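Proyecto de asignatura: enseñar a un brazo a recoger piezas por teleoperación
Tiempo de lectura: 2 minutos
Imprimir | Enviar por correo electrónico

1. Objetivo

Queríamos comprobar si un brazo con pinza de dos dedos podía aprender a meter objetos pequeños en una cesta a partir de demostraciones hechas a distancia. Usamos el brazo del taller, al que llamamos Derese, y el programa de registro Hullbridge.

2. Recogida de demostraciones

Grabamos 376 demostraciones entre 4 operadores. Cada uno movía la pinza con un mando y veía solo la imagen de la cámara de la muñeca. Descartamos las que tenían paradas largas y nos quedamos con 299.

La superficie de trabajo es negra con vetas blancas, de aspecto de mármol, y en la imagen de la muñeca las vetas ocupan casi todo el espacio entre los dos dedos. La cesta color melocotón queda arriba a la izquierda y el panel blanco de la derecha sirve de referencia al operador – sin él costaba calcular la distancia al borde.

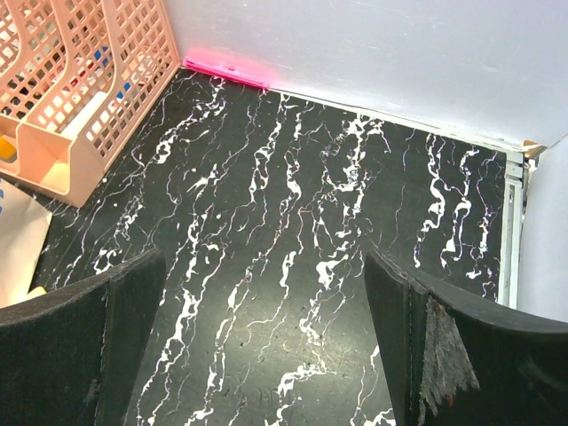
3. Entrenamiento

Entrenamos el modelo con las demostraciones válidas, reduciendo la resolución de las imágenes. La primera versión confundía algunas vetas claras con piezas y cerraba la pinza en vacío. Añadimos variaciones de brillo y los cierres en falso bajaron, aunque no desaparecieron.

4. Pendiente

Falta repetir las pruebas con una superficie lisa y revisar el retardo del mando – en abril no hubo tiempo.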